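The bookkeeper who went back to paper

4 min read

September 25, 2020

For 15 years she kept the books for small shops out of a spare room in Leone. In March she lost a third of her clients in a fortnight, and the rest wanted to talk every day.

"They'd ring at dinner," she says. "I didn't mind. They wanted someone to tell them what was in the account."

She had been using Roledeck for invoices and found she was spending her mornings fixing entries. So she bought a ledger and started writing the day's figures by hand before typing anything.

"It's slower. But I remember the numbers now - I can tell you what the bakery owes without looking."

She charges $60 an hour and hasn't put it up in three years. Some of her clients pay late and she lets most of them. One cheque, for $200, came with a jar of plum jam.

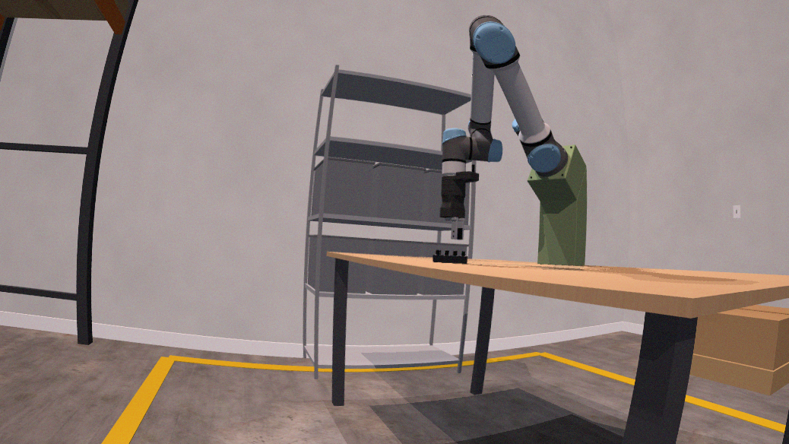
A robotic arm behind a wooden-topped table. Computer-rendered image.

Her daughter thinks she should move to an office in Faltar. She has looked at two and didn't like the parking at either.

"I've got a good window and the kettle's close," she says. "I'll see how I feel after tax time."

3 comments
15 shares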